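Household Records and the Older Home

Posted Jan 8, 2024

The start of a new year is a suitable time to review the records kept for a house. This post concerns the written maintenance log, a practice I adopted when I purchased the property on Corrigan Street and which I recommend to any owner of an older home.

A maintenance log is a plain account of work done to the building. Each entry should state the date, the part of the house concerned, the work carried out, the materials used and the amount paid. Mine is kept in a bound notebook with numbered pages. I tried a spreadsheet for one winter and found that I put off making entries until the details had gone.

The notebook now holds 182 entries. A good number are minor: a washer replaced, a hinge tightened, a gutter cleared. Others record larger work, such as the repair of the back porch, for which Clemen Roofing charged $700 in March of last year. When a leak appeared above the same porch in the fall, I was able to give the firm the date of the work and the type of flashing installed. The visit was handled under the original terms and no further charge was made.

Paint deserves its own section. The room, the maker, the color name, the finish and the store should all be written down on the day the can is opened. Labels fade, and a lid stored in a damp basement will soon be impossible to read. The upstairs hall in my house was painted by a former owner in a shade I have never been able to match, and over 107 square feet of wall had to be redone on account of one patch behind a radiator.

Receipts should be kept with the log but not glued into it. Thermal paper darkens with time, so a photocopy is advisable for anything under warranty. I use six large envelopes, sorted as follows: roof and gutters, plumbing, heating, electrical, windows and doors, and grounds. Appliance manuals are stored elsewhere, in the kitchen.

Owners sometimes ask how far back a log should reach. It is reasonable to begin with the present date and to add earlier work as papers come to light. The town office in Lorkham holds permit files for most houses within its limits, and copies may be requested at the front desk. My own request produced a drawing of the original drain line — a document that saved a good deal of digging. Properties on the Porkley side of the river fall under the county, and requests there should be made in writing.

Small repairs done by the owner are the entries most often left out. They should be included. A future buyer, or a plumber called out in January, will want to know that the shutoff valve under the bathroom sink was replaced and that it now turns the other way. My practice is to write the entry before the tools are put back in the basement. 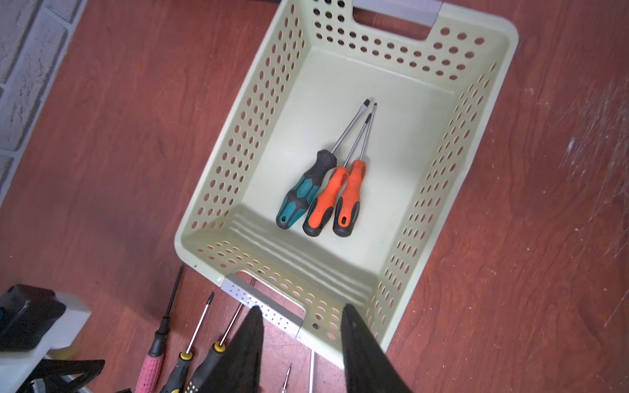 Denise wrote in to ask whether the log should pass to the buyer when a house is sold. She had handed hers over at closing and regretted it within the month, when a tax question came up about the new furnace and she had no copy of the entry. Her advice was to scan every page first and to keep the original receipts for any major improvement.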